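Switching back to paper for the household bills

In May I stopped using the budgeting app I'd had for years and went back to a notebook. The app was called Pristora. It worked fine until they moved the category reports to the paid plan, and the paid plan was 71 dollars a year. I looked at what I used it for and it was mostly adding up groceries.

The notebook is a Grallow, the plain one with the gray cover and 100 pages. Each month gets a two-page spread. Fixed bills go on the left: rent, electric, phone, car insurance. Everything else goes on the right as it comes in, with the date, the store and the amount. 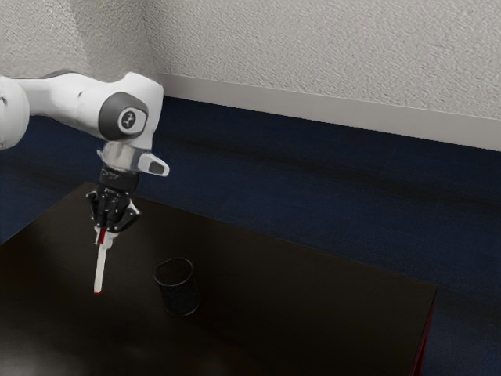 I write the fixed bills in on the first evening of the month, before any of them are due. When one gets paid I put a line through it. My old coworker Rimantas Sepp kept his books this way for a rental house and never missed a due date, so I copied his layout and only changed the column for notes.

Groceries were the surprise. The first full month came to 438 dollars for two people, and I would have guessed a good deal less. A lot of it was small trips after work for one thing that ended up being 5 things. I now keep a list on the fridge and go to Kalniņš, the market near the bus stop, once a week with the list in hand.

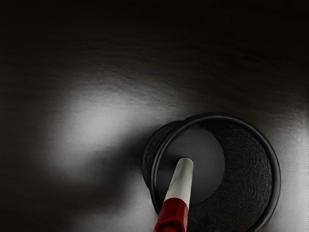
Receipts are still the weak spot. They pile up in my coat and in the car, and if I leave them too long the ink fades and I have to look at the bank statement. What has helped is having one fixed place to put them at night. A container at the lower right of a dark tabletop, with the rest of the surface left clear, is all the setup this takes. I empty mine into an envelope after I've copied the amounts over.

The card from Imard is the next thing to sort out. They charge a yearly fee and I can't remember why I signed up for it. I'll call them before the renewal comes through.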